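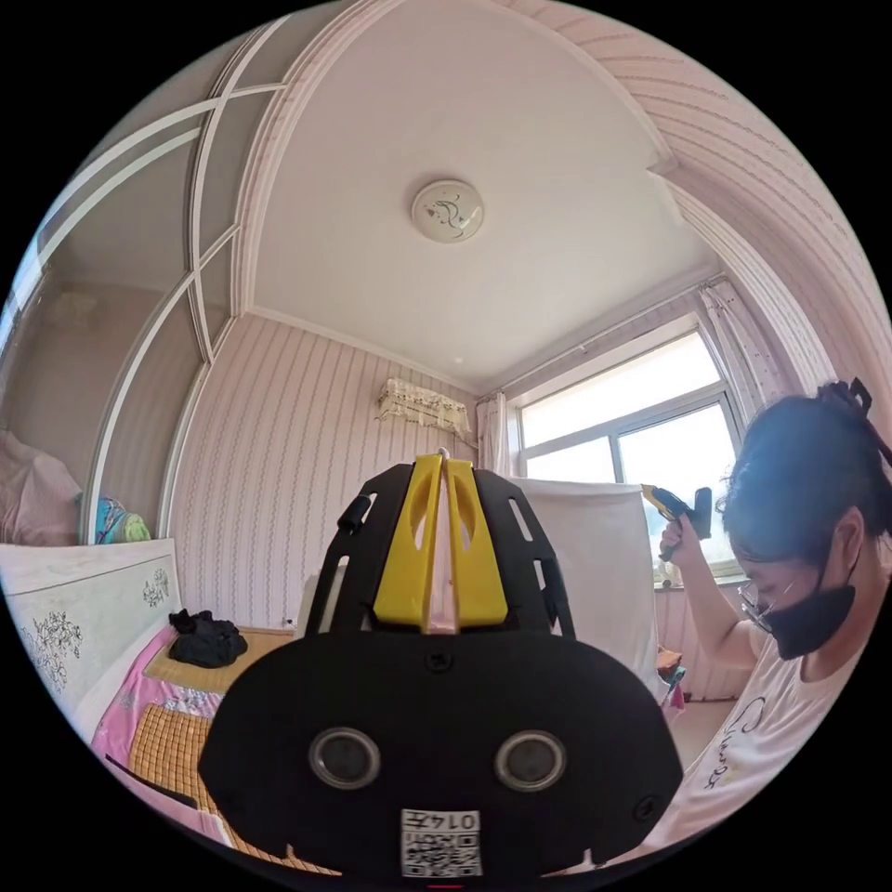

Figure 6.1 A hand-held gripper with two yellow fingers, in a bedroom. A second hand-held tool is raised at the right.

Library > Vestdale Robotics Reader > Part Two: Perception > Chapter 6

July. By the Honaletti teaching group

Chapter 6. From Raw Recordings to Training Data

Chapter 5 dealt with controllers that are given a target pose and drive the arm to it. This chapter is about where the targets come from when they are learned from people. A person carries out a task with a gripper in the hand, a camera records it, and software turns the recording into a list of poses, finger openings and images. A policy is then trained on that list.

The software has three jobs. It must find where the camera was at each moment, find how far apart the fingers were, and put both on the same clock as the images. An error in any one of them passes straight into the policy. If the finger signal is late by 49 milliseconds, the policy learns to close late.

Camera pose is usually found by tracking points from one image to the next and solving for the motion that explains them. With a very wide lens the ordinary pinhole model does not hold. Door frames and ceiling lines come out as curves, and a solver that expects straight projection will place points badly near the rim. Section 6.2 gives the fisheye model used in the rest of the book.

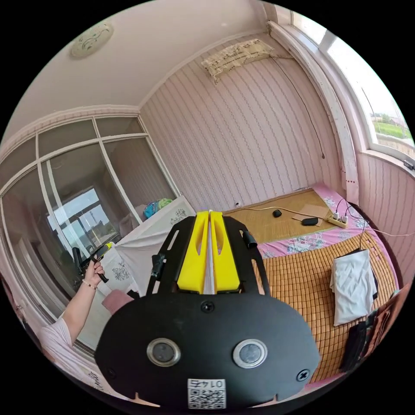

Mirrors and windows need separate treatment. A point seen in a mirror moves as though it were behind the glass, so it is consistent with itself and wrong for the map. The tracker in the Medina toolkit runs an outlier test on groups of points for this reason. Repeated patterns cause a different fault: one stripe is easily matched to the next. Exercise 11 asks you to write a check for both.

A tracked path is still only a path. To become useful for planning, it has to be cut into segments and expressed relative to something that matters to the task. For a rigid object that can be the pose of the object. Soft objects have no single pose. When a yellow tool tip is pressed to a crumpled white cloth on a tiled bed mat, as in the view below, the folds matter more than any one point on the cloth. Section 6.4 therefore uses motion relative to the current camera pose and leaves the state of the cloth to the image encoder.
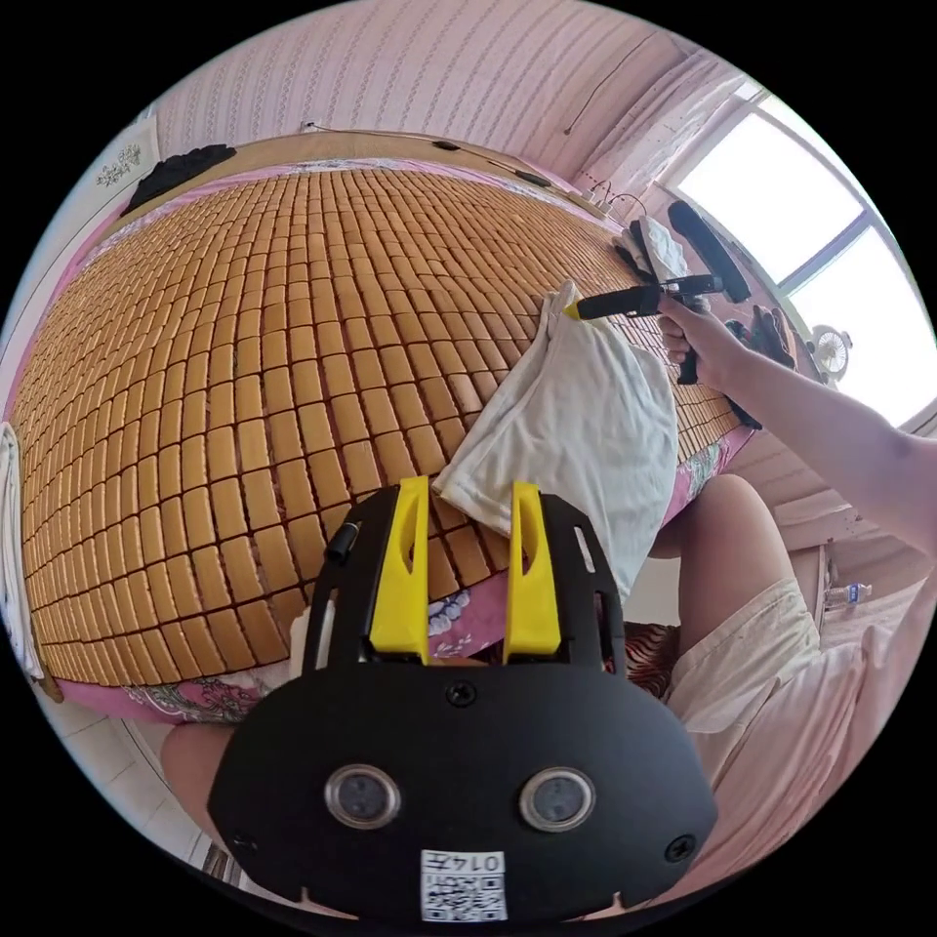 Segment length is a design choice. We use windows of 400 milliseconds in the worked problems. Shorter windows follow contact more closely but carry more tracking noise. In the picture, the seams between the small tan tiles give the tracker plenty of corners, though many look alike, and the cloth offers fewer that can be trusted once it moves.

You will need the Jukelgate sample files before starting Section 6.1.

Reader comments

The sign convention in 6.2 doesn't match the one in Chapter 3. Took me an evening to find it.

Is there a version of the Medina tracker that builds without a graphics card?

Reply: Yes, set the CPU option in the config file. It is slow on long recordings.

Exercise 11 was the useful one for me. My first check threw out half the good points as well.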